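Walking to Siten

The path to the chapel at Siten starts behind the bus shelter in Idell, beside a gate that has to be lifted before it will swing. A painted board gives the distance as 10 miles. Most people who set out from here in August will take two days over it, sleeping on the floor of the parish hall at Segura and arriving in time for the evening service.

The pilgrimage is a small one. Last year 306 people walked it over the whole season, and a good number of those were from the two nearest parishes. It has no certificate and no stamps to collect. The parish asks walkers to put their names in a book at Idell and again at Siten, mainly so that someone knows who is still out on the hill when the light goes.

The custom was kept up until the First World War and then dropped. It was taken up again in the 1970s by a group from the church at Tasow, who had found the old route marked on an estate map. They walked it with a borrowed processional cross and a packed lunch. The cross now used is a plain one, light enough for a child to carry, and it changes hands at every stile.

Prayers are said at four stopping places. The first is a spring, the second a field corner where a wayside cross once stood, and the third is the church at Segura. The last is a flat stone below the chapel, where people take off their boots if the weather allows. A psalm is read at each, and then there is a silence of several minutes. Newcomers often find the silence long on the first day and short on the second.
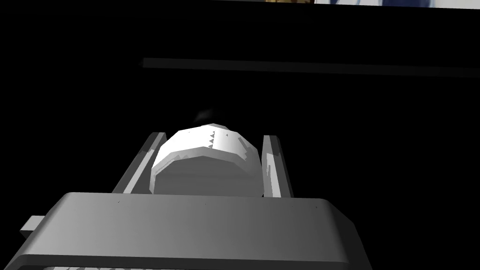 The path climbs steadily after Segura. There are 152 steps on the steepest part, cut into the bank and edged with timber, and the group goes up them without talking. Older walkers can take the lane instead, a mile longer but with a much easier slope, and the two parties meet again at the top.

Siten itself is a single room with a stone altar, a bench along each wall and no electricity. It holds forty at a squeeze. On busy evenings the door is left open and the rest of the congregation stands on the grass. The service is evening prayer with two hymns, sung unaccompanied, and a reading from one of the Gospels. Afterwards there is soup, cooked on a camping stove in the porch.

Not everyone who comes is a churchgoer. Some walk in memory of a parent or a friend, and a few come for the hills and stay for the soup. The parish doesn't ask. Names of the dead can be written on a slip of paper at Idell and are read aloud in the chapel before the final hymn.

The next walk leaves Idell on the first Saturday in August at 9 am. Bring a sleeping mat, a mug and something to share for supper at Segura. Dogs are welcome on a lead. A minibus takes walkers back from Siten after the service, and the fare is £2.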